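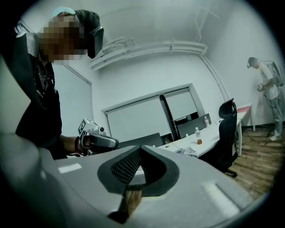

Looking after the hand-held grippers

The second room at Ravby has been recording with hand-held grippers since spring, and the way the sets are looked after has changed enough to be worth setting down. Most of the faults we log are small ones. A pad has worn smooth, a marker block has shifted on its mount, or a lens has a thumbprint on it. Any of these can spoil a morning's recordings without anyone noticing until the files are opened.

Each set now gets a check before it goes out. Wipe the lens with the dry cloth, then look at the live view with the jaws open and closed. The jaws should meet in the same place every time. If they don't, loosen the finger screws, close the jaws on the brass gauge and tighten again. Marker blocks are pushed by hand from each side. A block that moves at all comes off, and the mount is cleaned before it is refitted. Please don't add tape – we spent most of a day in the spring scraping it off.

The headset comes next. Put it on, stand in the middle of the room and turn once, slowly, holding the grippers at chest height. Both should stay on the tracking display for the whole turn. Where a set has a pack on the back, check that the cable has enough slack over the shoulder to let you bend down to a desk. 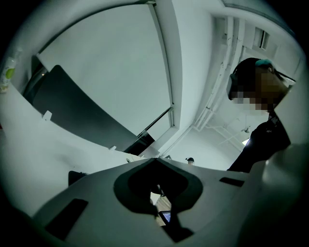
Words: Helju Strazds | Workshop notes | July 2025

Jaw pads are the part we replace most. The old rule was to change them when they looked worn, and people differed a good deal on what that meant. They are now changed after 200 hours of use, or sooner if the gripper drops the test block 2 times in one session. Write the date on the card in the set's box.

We have 2,372 recordings on the Wubshet store so far. Of the last batch, 19 were thrown out, nearly all from one set with a loose finger. It has been stripped down and is back on the shelf with new screws. The log sheet has moved to the Fester folder, so the old paper one can be ignored.

Charging is still untidy. Packs should go back on the rack with the plug facing out, and a flat pack goes on the bottom row. Musix are sending replacement cables in August, with a longer lead for the back-worn packs. Until then, if a cable has a split sleeve, put it in the red tray and take another from the drawer.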